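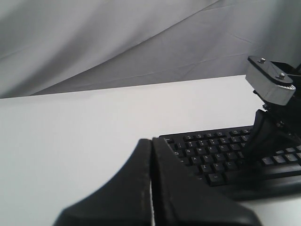 *Kumudini Roy, Tirus desk guides. Last updated Friday, March 14, 2025.*

# Pekthorpe: notes on keyboards and the tables they sit on

Pekthorpe is a folder of plain-text notes and one spreadsheet. It covers full-size keyboards used on shared tables: how they are laid out, how they are cleaned, and how the printing on the keys holds up. It began as a checklist for the shared desks at Tirus and grew when the Tanoli office asked for a copy.

The black full-size keyboard with white printing is the reference layout for everything below. Esc is at the top left, the small function keys run along the top, and the number row is underneath. If your keyboard has a different arrangement, the cleaning notes still apply but the key map will not line up.

## What is in the folder

| File | Contents |
|---|---|
| `keys.csv` | One line per key, with row, legend and colour of printing |
| `cleaning.md` | Weekly and yearly cleaning steps |
| `tables.md` | Table surfaces, cloths and backdrops |
| `wear-log.csv` | 174 entries on faded legends, sticking keys and loose feet |
| `CHANGES.md` | Edits by month |

The wear log is the part most people come for. Each entry has a keyboard tag, a key, a short remark and the initials of whoever wrote it. Remarks are left as typed, so "sticky", "gummy" and "slow to come back up" all appear. I have not tried to merge them.

## Reading the key map

Rows are numbered from the top down. Row 1 is the function row and starts with Esc. Row 2 is the number row. Keys that carry both a numeral and a symbol are listed under the numeral, with the symbol in its own column.

Keys on the number pad have the prefix `np_`. Please keep it. An earlier copy of the map dropped the prefix and gave two different keys the same name, and the log for February had to be re-entered by hand.

## Cleaning

The full steps are in `cleaning.md`. The short version for a weekly wipe:

1. Unplug the keyboard, or switch it off if it is wireless.
2. Turn it over and tap the back with an open hand.
3. Brush between the rows from left to right with a dry paintbrush.
4. Wipe the keycaps with a barely damp microfibre cloth.
5. Wipe the table underneath before putting the keyboard back.

Do not spray anything onto the keys. Put the cleaner on the cloth. Kitchen degreaser took the printing off two boards at Tanoli, and both are noted in the log.

Pulling the keycaps is a once-a-year job. Take a picture of the layout first, start at Esc, and keep each row in its own tray. The space bar and the larger keys may have a wire underneath; leave those on unless you have refitted one before.

## Table surfaces

A flat white table is the easiest to keep in order. Crumbs and grit show up on it, and so do the grey rubber marks left by worn keyboard feet. A melamine sponge lifts most of those. Test it on the underside first, as it can dull a glossy finish.

A grey cloth hung behind a white table gives a quiet background and cuts glare on the keycaps. It doesn't need to be ironed. Keep the hem clear of anything you are wiping, and shake it outside, since lint ends up between the keys.

Boards may sit square to the edge or at an angle, whichever suits the person typing. The log has a column for this, but only 17 entries use it and I wouldn't draw anything from them.

## Known gaps

- Compact boards are not covered.
- Lighting is not recorded, so remarks about faded printing from different rooms shouldn't be compared too closely.
- The Rarkarby entries use the old tag format (`R-` plus a number). They can be read, but they won't sort with the rest.
- Prices of replacement keycaps were removed. They were out of date within weeks.

## Adding an entry

Add a line at the bottom of `wear-log.csv` and save it as UTF-8. Use the key name from `keys.csv`, not whatever is left of the printing on the cap. Remarks can be up to 2000 characters, though one sentence is usually plenty. Canadian or Australian spelling is fine, and "colour" takes a u in the column header, so a script looking for the other spelling will miss it.

Corrections to older entries go in `CHANGES.md` with your initials. Leave the original line where it is.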